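Looking After the Kitchen Cell: Setup and Maintenance Report
Group 4 – Celeste Azevedo, Filipa Fonseca, Rafferty Oyelaran
Supervisor: Inês Garcia
Oct 4, 2025

1. Background

Our group took over the kitchen cell from last year's students. The cell is one robot arm, one white tabletop and a set of kitchen items and toy foods. It is used for pick-and-place work in the Falcão project. Our job was to get the cell back to a known state and write down how to keep it there.

The old notes covered the software well and the hardware hardly at all. There was nothing on where the objects go between runs, and the cable check was one line that said "look at cables."

2. Overhead view and table layout

We started with the overhead view because every other check depends on it. The camera mount had slipped, so saved positions no longer matched the table. Rafferty loosened the clamp, squared the mount and tightened it again. We then ran the Trunero calibration routine with 100 sample points. Two of the points failed and were taken again.

After that we agreed on a layout. The colander goes on the left with the cup right next to it. The blue bowl sits below the plate, and the ketchup bottle lies on its side with the cap toward the plate. The orange slice and the strawberry go together near the bottom edge. Objects must not cover the holes in the table, as we use those as reference marks.

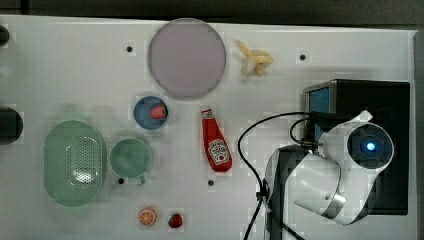 Table from overhead, arm and cables in view
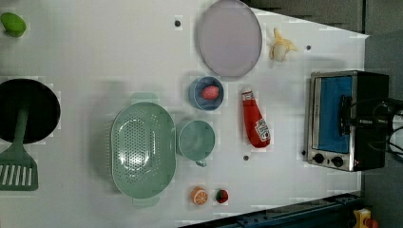
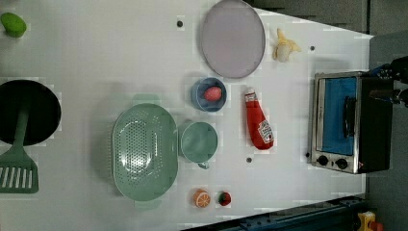 3. Cables

Cable routing took longer than we planned. A loop that hangs too low can drag a light object out of place, and a loop that is too tight pulls on the connector when the arm reaches out. Filipa moved the arm by hand to its farthest positions with the power off and marked the slack needed at each joint. We replaced 4 worn ties and wrote the marks into the log.

4. Reset procedure

Stop the arm and wait for the Hasel controller to show idle.
Check the cable marks.
Put the objects back using the printed layout.
Take one overhead still and compare it with the reference.
Home the arm before starting the next run.

We used this procedure for 112 runs. Most resets were quick. The slow ones were nearly all cases where something had rolled off the table – usually fruit.

5. Open problems

The Umix logger still drops its last entry if the controller is shut down first. Pádraig Ní Bhriain has the details and is working on a fix. Until then, close the logger before the controller. The camera clamp should also be replaced with one that has a locking screw. We have asked for the part but do not have a delivery date.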